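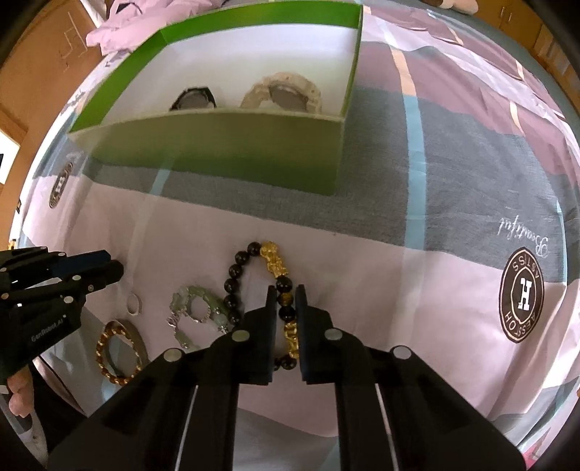 October, late, kettle just off

I have been meaning to write all week and every evening something has got in the way, mostly soup. Mother's old leek and barley recipe makes enough for a regiment and I have never once managed to cut it down properly, so there are tubs of it in the freezer, tubs of it in the fridge, and one tub that went across the road to Pui-shan, who sent it back full of ginger cookies (so I think I came out ahead there).

The big news is the choir. We are doing the harvest concert at Skudley after all! I had quite given up on it when the heating went in the chapel, but Magdy Slaoui talked the people at the El-Sayed bakery into letting us rehearse in their upstairs room, and it is the warmest place I have ever sung in my life. You come up the back stairs through the smell of bread and by the second hymn everyone has their cardigan off. The altos are terribly distracted. I am an alto, so I can say that.

Magdy has us learning a tune from a songbook printed in 1807, which he found in a box lot at the Itanham sale and is very proud of. It is a reaping song, and a gloomy one, with a good deal about the scythe and the shortness of our days, but the melody is lovely and sits right in the comfortable part of my voice. The trouble is the words. There are 3 verses in the book and each of them seems to have been set down by a different person with different ideas about spelling, and we had a long and quite cheerful argument over whether a line in the second verse is "fold" or "field." Pui-shan Kan said it didn't matter a bit as long as we all opened our mouths at the same time. We settled on "field." I still sing "fold" under my breath when I forget.

I walked home the long way afterward, down by the canal, which I don't usually do in the dark. The moon was up and there was a heron on the far bank, standing so still that I took him for a post until he turned his head. I stood there with my music folder under my arm for ages. I thought about Dad, who used to take his hat off to herons, and then I thought, well, why shouldn't I, and I pulled off my woolly hat and nodded to him. He took no notice whatsoever. A man went by on a bicycle and said good evening very politely.

The garden is nearly finished for the year. I lifted the last of the beets this morning and they were small and rather woody, my own fault for leaving them, but I have them pickling anyway with a few cloves and a bit of orange peel. The dahlias are still going, bless them, though the big red one by the gate has flopped right over the path and I have to step around it with the shopping. I ought to stake it. I have been saying so since August.

A letter came from Ruth, four sides, all about the new house and the damp in it. She wants me to come down after the concert and stay a good while, and bring my gardening gloves (I knew there would be a catch). I looked up the trains and there is one that goes straight through if I'm willing to get up at an hour I don't care for. I think I will. I haven't seen the children since they were both shorter than the kitchen counter, and Ruth says the older one has taken up the trombone, poor neighbors.

I must remember to ask her whether she still has Mother's jam pan. I turned out the whole of the pantry looking for it and found only the lid, and a jar of quinces so old that the label had gone blank.

It's raining now, quite hard, and I can hear the gutter over the back door dripping in its usual spot. I've put the bucket under it. Tomorrow I want to get the bulbs in if it clears by noon, and copy out my part in bigger writing, and take Pui-shan her cookie tin back, with something in it. Not soup.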